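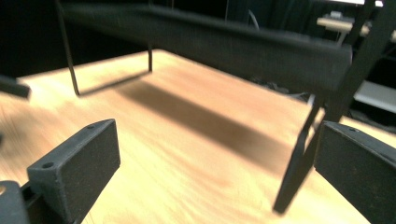
Bench automation at Limdale: your questions

Last updated 1/2/23. Put together by Jenő Kerekes, shift lead, bench area. Typed fast between shifts, so send corrections to me and not to the print shop.

What is changing?

The sorting and placing work at the benches goes to robot arms, one bench at a time. First the benches by the loading door, then the rest in May if the first ones hold up. Packing, receiving and repairs stay as they are for now.

Who is doing it?

Staltik supplies the arms and the software. Gorkanton does the wiring and the floor work. Our side is Cengiz Soylu, ext. 609. If somebody you don't know is standing at your bench with a laptop, ask for a badge. They should all have one.

Am I losing my job?

No layoffs are planned for this. That is in writing from the plant office, copy on the board by the time clock. What it doesn't say is that every job stays the same, and some won't. 44 people work the benches now. When all the benches are switched over the plan has 13 of those jobs turning into something else, mostly arm tending, checking and teaching. If someone retires from a bench job it may not get filled again. Better you read that here than hear it in the parking lot.

What is "teaching"?

Doing the job with the hand gripper so the arm can learn from it. You hold the gripper, it has two black fingers and a camera, and you do the move the way you would normally do it. Pick, place, let go, back to start. Then again. The recordings go to Staltik and they train the arm on them.

Why us and not the engineers?

Because the engineers tried it first and they were slow and kept bumping things. You know where to grab.

How many recordings do they need?

For the first task we gave them 2338. That took longer than promised. The second task should need fewer, but no number yet and I'm not going to guess.

Do I have to do it?

No. Teaching is sign-up only through May. You can try one session and quit, no note in your file.

Is it paid extra?

Teaching hours are paid at the lead rate, same as training a new hire. Put code TCH on your time sheet. If you forget the code you get the normal rate and payroll takes forever to fix it. So don't forget.

What is it like to do?

Boring, mostly. The first hour is kind of fun. After that your wrist knows it. The gripper is not heavy but it's heavier than nothing, and you hold it out in front of you, which gets the shoulder. Rules for now:

Twenty minutes on, ten off.
Switch hands if you can.
Sore wrist or shoulder — stop, tell the lead, you still get paid for the slot.
No more than two sessions a shift, even if you want more.

How do I set up before a recording?

Fingers all the way open. Table where you're going to work should be clear, parts and stands back where the task sheet says. Start a little way off from whatever you are reaching for so the camera gets the approach too. 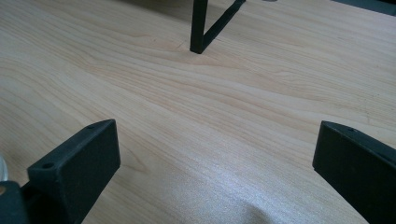
Then go in at normal speed. Not slow motion. People slow down because they think it helps, and then the arm learns slow. If you fumble it, finish the move anyway and press the red key after so that one gets flagged. Don't delete anything yourself, Staltik wants the bad ones too.

Glare on the table, does it matter?

We asked. They say some glare is ok and they want it in there, the lights are going to be on when the arm works too. Don't hang cardboard over the lamps. (This has happened twice.)

Does the camera record me?

It points at the fingers and the table. It can get your hands or sleeves or whatever is behind the bench. No sound. If a face gets in there by accident flag the recording and it comes out before anything is sent. Please don't leave mail, pill bottles, phones etc. lying out where you're recording.

Can they use it to time me?

The agreement says no. Recordings can't be used for discipline, rating or setting rates. If a supervisor brings one up in a talk about your work, go to Cengiz the same day. He has the signed copy and you can read it, all of it, you don't need to ask for permission.

Who owns the recordings?

The company, with Staltik allowed to use them for our arms. A few people asked whether they can end up training arms at some other plant. Right now the answer is not without asking us. Renewal comes up in May and I expect thats where they will push.

Will the line go faster?

At first slower. The arm is steady but not quick, and it stops when it isn't sure. Rate targets for the switched benches are frozen until the end of May. Past that I don't know. I have asked for an answer before the freeze runs out and not after.

What happens when the arm stops?

Amber light, it waits for you. Look at what it's stuck on, clear it, press resume. Red light, don't reach in, call the lead. That goes for the Rüegg bench too, even though the guard there opens from the front and it's tempting.

I work nights. Is there training for us?

Yes, this got missed in the first schedule and I'm sorry about that. Night sessions are on the new sheet. Same content, same pay plus the night add-on. You shouldn't have to come in during the day for any of it. If your lead tells you to, call me.

My English isn't great. Will that be a problem?

The task sheets are mostly pictures and the gripper has only two buttons you need. We have people on each shift who can translate for Turkish, Hungarian and Spanish. Ask for one when you sign up and we'll put you on the same slot.

I had a bad idea of this from my last job. Can I just watch first?

Sure. Stand by the bench for a session, ask whatever you want. Count it as break cover, tell your lead before you go.

What if I take an arm tending job and hate it?

You can go back to your old bench within six weeks if that bench is still run by hand. If it has been switched over by then you get first pick of open jobs at the same pay grade. We asked for longer than six weeks. Didn't get it, still asking.

Where do I sign up or complain?

Sign-up sheet is by the time clock. Complaints to me or Cengiz, or the box if you don't want your name on it — the box gets emptied Fridays. Questions that come in go on this page when I have a real anwser for them.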